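Robótica e Automação | Artigos técnicos | Software de controle
10/21/23 - Por Grupo de Percepção e Planejamento, Laboratório Urley

4. Seleção de preensões junto às paredes do recipiente

4.1 Formulação

O módulo de seleção recebe do estágio de percepção uma lista de hipóteses de pose, cada uma com a classe da peça, a transformação em relação à base do robô e uma matriz de covariância. Para cada hipótese, o módulo gera candidatos de preensão a partir de um conjunto de poses relativas, definido previamente por classe. Os candidatos são então filtrados por alcançabilidade, por colisão com o recipiente e por colisão com as peças vizinhas, nessa ordem. A ordem foi fixada após a medição dos tempos parciais: a verificação de alcançabilidade elimina a maior parte dos candidatos inviáveis a um custo inferior ao das consultas de distância.

O recipiente é tratado como geometria conhecida. Seu modelo, mantido na biblioteca Mekley, compõe-se de placas planas com espessura nominal e inclui o divisor inclinado entre os dois compartimentos. A inclinação tem consequências para o planejamento. Uma peça encostada na base do divisor pode admitir aproximação vertical pelo lado livre e ainda assim rejeitar qualquer preensão em que um elemento da ferramenta tenha de descer entre a peça e a chapa. Por esse motivo, a direção de aproximação deixou de ser um parâmetro fixo e passou a integrar o vetor de decisão, limitada a um cone em torno da vertical.

A função de custo soma três termos. O primeiro penaliza a incerteza da pose projetada sobre a direção de fechamento da garra. O segundo penaliza a proximidade entre o volume varrido pela ferramenta e as superfícies do modelo, com saturação a 9 mm. O terceiro penaliza configurações articulares próximas dos limites, e seu peso foi mantido baixo em todas as execuções relatadas nesta seção. Os pesos são os mesmos para todas as classes.

4.2 Percepção no compartimento dianteiro

A segmentação é feita em duas etapas. Na primeira, a nuvem de pontos é recortada pelo modelo do recipiente e os pontos atribuídos às placas são descartados. Na segunda, a imagem colorida é segmentada por instância e as máscaras são associadas aos pontos restantes. A associação é sensível ao estado das superfícies metálicas. No divisor, a faixa superior clara, com riscos finos e verticais, contrasta com uma mancha mais escura na metade inferior, e o limite irregular entre as duas regiões gera bordas que o detector pode tomar por contorno de peça. Os furos do fundo produzem efeito semelhante, em escala menor.

A configuração da Figura 3 reúne as condições tratadas nesta seção: peças verdes em contato ou quase em contato junto à base do divisor, uma barra vermelha ao longo da parede esquerda e uma peça verde isolada junto à borda dianteira do fundo. A cada uma corresponde um regime distinto de restrições. Para a barra da parede esquerda, a direção de fechamento preferencial conflita com a chapa, e o planejador recorre às preensões próximas das extremidades. Para o par junto ao divisor, a consulta de colisão entre peças torna-se dominante. A barra disposta em diagonal perto do meio do fundo é a que apresenta maior espaço livre até as chapas e, na ausência de outras penalidades, tende a receber o menor custo.

Figura 3 - Recipiente de chapa com divisor inclinado, barras vermelhas e peças verdes no compartimento dianteiro; ferramenta do robô sobre a parede direita.
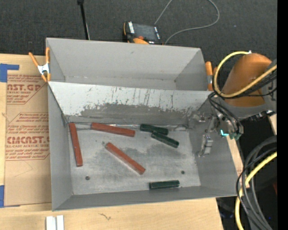
Por que o planejador recalcula os candidatos depois de cada retirada, se a maioria das peças permanece no lugar?

A retirada de uma peça altera as consultas de colisão de todas as vizinhas e pode deslocar as que estavam encostadas nela. O custo do recálculo é pequeno diante do tempo de movimento do braço, e a reutilização da lista anterior exigiria um teste de validade quase tão caro quanto a nova geração.

4.3 Planejamento de trajetória e controle

A trajetória entre a pose de observação e a pose de pré-preensão é obtida por um planejador amostral, seguido de suavização. O tempo máximo concedido à busca é de 2 s; esgotado esse prazo, o candidato é devolvido à lista com penalidade e o seguinte é avaliado. O trecho final, da pré-preensão ao contato, é retilíneo no espaço cartesiano e não passa pelo planejador amostral. Sua viabilidade é verificada antes, por interpolação com passo fixo.

Os cabos e as mangueiras que acompanham o braço até a ferramenta foram incorporados ao modelo de colisão de forma conservadora. Adotou-se um envelope formado por cápsulas, presas aos elos correspondentes e dimensionadas para conter a folga das laçadas. A representação é grosseira e exclui algumas configurações que seriam executáveis, sobretudo quando o punho se aproxima da parede direita do recipiente. Uma alternativa com modelo deformável, disponível na biblioteca Abernathy, foi avaliada e preterida em razão do tempo de consulta.

Durante a descida, o controlador opera em modo de admitância ao longo da direção de aproximação e em modo de posição nas demais. Detectado o contato antes da profundidade prevista, a ferramenta recua 4 cm e o candidato é reavaliado com a covariância da pose ampliada. O mecanismo absorve erros moderados de estimativa de altura, que são mais frequentes nas peças apoiadas em parte sobre outras - caso em que o plano de apoio suposto pelo estimador deixa de valer.

4.4 Procedimento de avaliação

A avaliação compreendeu 341 tentativas de preensão, executadas com o mesmo recipiente e com disposições iniciais obtidas por despejo manual. O recipiente foi mantido fixo à bancada, e a calibração entre câmera e robô foi conferida no início de cada sessão. As tentativas foram registradas no formato Tritov, com a nuvem de pontos, as hipóteses de pose, a lista ordenada de candidatos e os sinais de força do punho. O registro da lista completa, e não apenas do candidato escolhido, permitiu reexecutar a seleção com outros pesos sem repetir o ensaio físico.

Cada tentativa foi classificada em uma de quatro categorias: preensão concluída, contato prematuro, peça perdida durante a elevação e ausência de candidato viável. A última categoria concentrou-se nas disposições em que uma barra se encontrava paralela à parede e encostada nela em todo o comprimento. Nessas situações, o sistema não dispõe de ação de empurrar, e a tentativa foi encerrada sem movimento do braço. Os contatos prematuros ocorreram principalmente junto ao divisor e foram atribuídos à diferença entre a geometria nominal da chapa e a geometria efetiva, levantada em julho com apalpador.

A correção do modelo a partir desse levantamento reduziu a incidência de contatos prematuros, mas não os eliminou. Permanece em aberto a estimativa em linha da posição do divisor, que dispensaria o levantamento manual a cada troca de recipiente. A Seção 5 apresenta os resultados por classe de peça e discute a sensibilidade aos pesos da função de custo.

Artigos relacionados
Modelos de colisão para cabos externos em manipuladores: cápsulas e alternativas
Registro e reexecução de ensaios de preensão com o formato Tritov
Calibração câmera-robô em bancadas com recipientes metálicos
Biblioteca Mekley: convenções para geometria de recipientes
Controle de admitância na descida: escolha de ganhos e limiares de contato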